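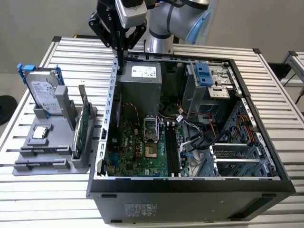 *Desktop tower, side panel off, power supply near the top*

**Ticket 939 – shared family PC won't stay on the office Wi-Fi after the move to Murnerby**
Opened by: Lumturie Angelovski
Handled by: Murray Sandhu
Status: waiting on customer

**Lumturie, 9:40**
Hello, and thank you so much for picking this up! We moved to the Murnerby building in September and the old tower at the front desk has been dropping its connection ever since. It will be fine all through the morning, and then right when Haris starts sending out the invoices it goes – little yellow triangle, no internet, and he has to restart the whole thing. The laptops next to it never drop. I've tried a new password and I've tried sitting the Hukley router up on the shelf.

**Murray, 10:15**
Hi Lumturie, what a nuisance, and thank you for such a clear write-up (you wouldn't believe how many tickets just say "broken"). Could you tell me whether it has a built-in card or one of those little USB sticks? And when it drops, does it still show the network name?

**Lumturie, 11:02**
USB stick, plugged in at the back, down by the floor. The name is still there but with one bar. Blagoje says it was the same stick at the old place and he never had any bother with it.

**Murray, 11:30**
One bar is very helpful to know. Please try these in order, and there's no hurry:

1. Move the stick to a front port, or put it on a short extension cable so it sits on top of the desk.
2. In Device Manager, open the adapter, go to Power Management and untick "Allow the computer to turn off this device."
3. Forget the network and join again, picking the 2.4 one if you see two names.

**Lumturie, 2:20**
All done! We're up to four bars and Haris got 23 invoices out without a drop. He did have one slow patch after lunch, though, and I couldn't say if that was us or the mail server.

**Murray, 2:45**
Oh, that's lovely to hear. I'd like to leave this open for a bit because of the slow patch. If it happens again, please jot down the time and I'll ask Snežana to look at the router log for the same few minutes. There's a spare 100-foot network cable in the Ristić cupboard too, if you'd ever like to wire that desk in.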